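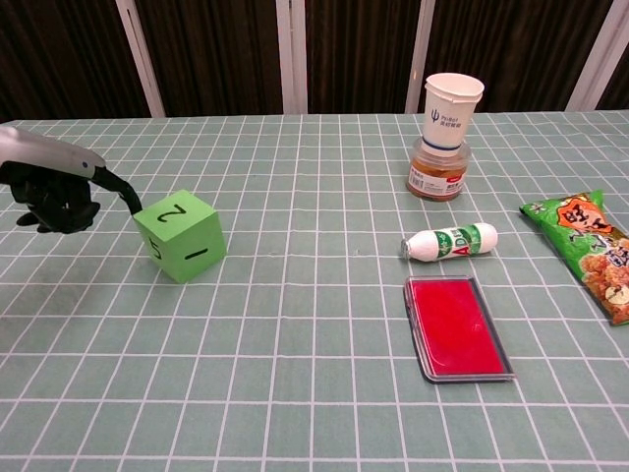 Foam number cube on the tablecloth.

Home Ask Browse Topics Household Members Log in

Tablecloth keeps sliding and won't lose its fold lines

Asked by Timo Hagedorn, 6/15/25

I run a family game afternoon in Ultville and we use long folding tables with slick tops. The tables look pretty beat up so I bought green cloths with a thin white grid on them. They are polyester from Petek, the kind that comes folded in a flat packet.

Two problems. First, they slide. A kid leans on the edge and the whole thing moves, drinks included. Second, the fold lines do not come out. I left one on a table overnight and it looked the same in the morning. The ridges matter more than you would think, since the little wooden pieces in some of our games tip over on them. The foam number cubes are fine because they are big.

I have an iron at home but no ironing board at the hall. I also have 13 of these cloths, so I don't want to spend a whole evening on it. I can't tape anything to the tables because they belong to the hall and the last group left glue on them.

What do people use? Cheap is better. The clips I tried from the dollar store popped off because the table edge is too thick.
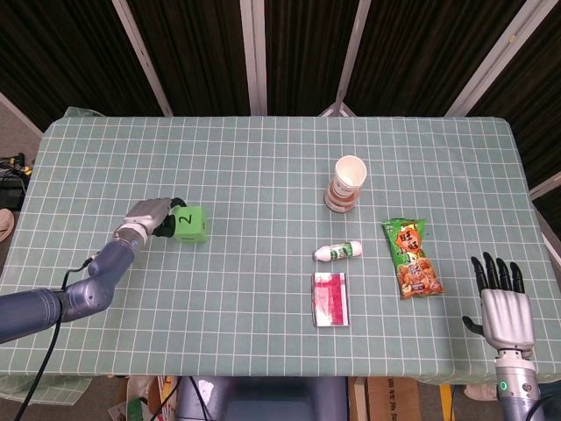 The grid cloth, with a paper cup and a drink bottle on it.

3 answers

Answer 1
Tape works fine if you get the right kind.

Answer 2, by Rok Jurić (marked helpful)

I'd deal with these separately.

For the sliding, get non-slip shelf liner, the open mesh kind that comes on a roll. Cut it into strips as wide as your hand and lay one strip near each long side of the table and one across the middle. Then put the cloth on top and smooth it out from the center. You don't need to cover the whole table. It holds by friction so there's nothing to peel off later. Roll the strips up when you're done — if you fold them they get their own creases and you are back where you started. Buy the thin one. The thick cushioned liner shows through as a bump.

If you want clips, measure the edge of the table first, including the lip underneath. Stovik sells a spring steel clip that opens wider than the dollar store ones. I use four on a table, one near each corner on the long sides. Put them where people won't catch a sleeve.

For the creases, use the dryer. Put two or three cloths in on low with a damp hand towel for 10 minutes and take them out as soon as it stops. If they sit in there in a pile you will get new wrinkles. Check the label before you do this. If it says no dryer, hang the cloth over a shower rod while somebody takes a shower, then pull the corners straight and leave it there until it's dry.

An iron is okay on polyester at the low setting with a thin towel in between. Don't go hotter or it gets shiny, and that doesn't come out.

After that, stop folding them. Ask a fabric store for the empty cardboard tubes. They throw them away. Roll two cloths on each tube and stand them in a closet.

Answer 3
Sukport makes fitted covers with elastic corners. Expensive for that many tables but they do stay put. We have them at our church. Measure the length twice, ours came a little short and we had to send two back.

Comment from Timo Hagedorn
Thanks Rok. The label says tumble dry low so I'll try that first. Is the mesh liner okay on a table that gets wiped down with spray cleaner, or does it leave marks?

Comment from Rok Jurić
Let the table dry before you put it down. I had it stick once on a damp one. It came off with soap and water.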